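The Pink Bowl and Other Things on My Table

I've been setting small tables again - nothing fancy, mostly bits I already own. 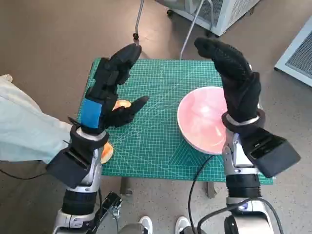
I've gone back and forth on tablecloths for years and I'm done with them. They wrinkle, they slide, and I hate ironing. A cutting mat wipes clean in seconds, and I love green under pink (Ayman Qaisi says it looks like a craft room, and he's welcome to iron his own linens).

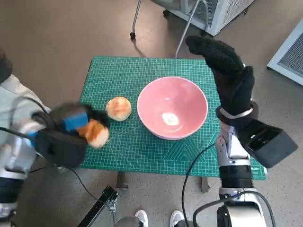 Bread is the thing I get asked about most, and my answer is always to keep it simple. I like a bun with some shine on top, and golden brown looks so good next to that pale pink bowl with the thin white rim! I'd use a deep bowl like that for rolls any day, and for soup too if it's just me eating. My dough gets 7 minutes of kneading and a long rest while I do something else. Next up is the Saliba soup, if I can find where I wrote it down.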